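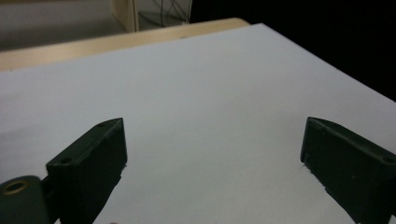
When does the Sturunora reissue ship?
Copies go out from Gallau in February, 300 on vinyl and 70 on tape.

20/09/2023, Buzatu list wrote:
> Is the new Plestine single on the album?
> The radio edit runs short and I'd like the full take.

It's on side B, five minutes long, with the second verse put back in. The B-side isn't included.

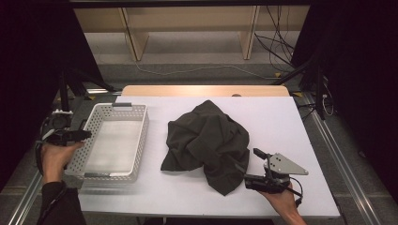

Dark cloth and white basket on the table

The single is also out as a 45, sold at shows only. I have no word on a download.

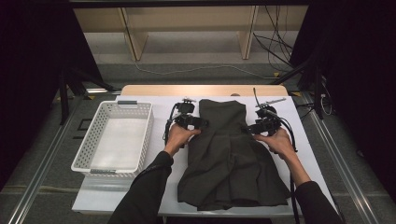

Dress with pleated skirt, laid flat

Tour dates will go to the list once Gallau confirms them.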